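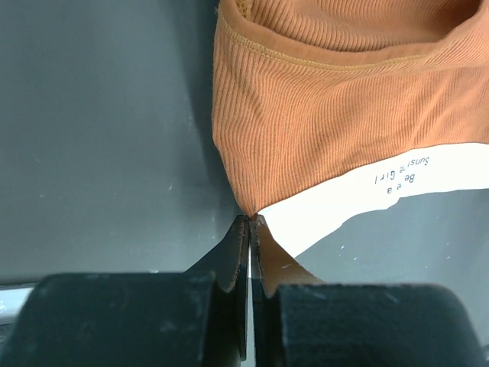 Neckline on ribbed knit top went wavy after I resewed it. Can it be saved?

Asked by Hertta Suominen in Sewing and Mending
October 2, 2020

I have a rust-colored ribbed top that I wear a lot. The stitching along the neckline popped in two places, so I picked out the whole seam and sewed it again on my machine. It is a basic Jekent with 12 stitches and no walking foot. I used a straight stitch and regular polyester thread, with the same needle I use for pillowcases.

Now the neckline ripples like lettuce. It lies fine at the shoulders but stands away from my chest in front. I also heard a couple of stitches crack when I pulled it over my head, so I think it is going to pop again anyway.

I tried pressing it flat with a dry iron and that did nothing. Is the fabric stretched out for good, or can I take the seam out one more time? I don't own a serger and don't want to buy one for a single top.

3 answers

Brynhildur Zoëga
Accepted answer

You can almost certainly fix it. There are two problems and they need separate fixes.

The cracking comes from the straight stitch. Rib knit has to open up when it goes over your head and a straight stitch can't open with it. Use a narrow zigzag, or the stretch stitch that looks like a small lightning bolt if your machine has one. For zigzag I set width to the lowest number above zero and length a little longer than normal.

The waves come from the fabric being stretched while it was fed through. Usually the presser foot pushes the top layer, and most people also pull from behind without noticing.

What I would do:

Take out the seam with a ripper, from the wrong side. Go slowly, a nick in rib will run.

Before sewing anything, hold a steam iron just over the neckline and let the steam go in. Don't set the iron down on it. Pat the edge back into shape with your fingers and leave it flat until it is cool and dry. You may have to do this more than once.

Change the needle to a ballpoint or a stretch needle. The one from the pillowcases is probably a universal and may be blunt by now.

Turn the presser foot pressure down if there is a dial for it. On mine it is on top, on the left. Some cheaper machines don't have one. In that case put a strip of tissue paper under the fabric, sew through both and tear the paper off after.

Baste the fold by hand first. Pins let it creep.

Sew a test piece. If you have no scrap rib, use the cuff of an old sock.

If the front still stands away after steaming, run a piece of clear elastic inside the fold, cut slightly shorter than the neckline. I have done that on two tops and both are still in use.

Sadao Nishimura

Agree with the zigzag. I'd add that a twin needle makes a neater job from the outside, two even rows on top and a zigzag underneath. You need a second spool and a machine that takes one. Loosen the tension a bit or you get a ridge between the rows.

Dinsa wash-away tape is good for holding the hem in place. It comes on a 10 yard roll and you will use six inches at a time, so it lasts.

Sota Shimada

just take it to a tailor, mine charges 6 dollars for a hem

Comments on this page

Hertta Suominen: Steamed it twice last night and most of the ripple went out before I even touched the stitching. There's no pressure dial on the Jekent, so tissue paper it is. Will use the sock for practice.

Brynhildur Zoëga: Good. Tear the tissue toward the stitches, otherwise you pull on the seam.

Sadao Nishimura: Does the lightning stitch come out okay if you have to rip it later? I've only ever used zigzag on knits.

Brynhildur Zoëga: It's miserable to unpick. Baste first and be sure.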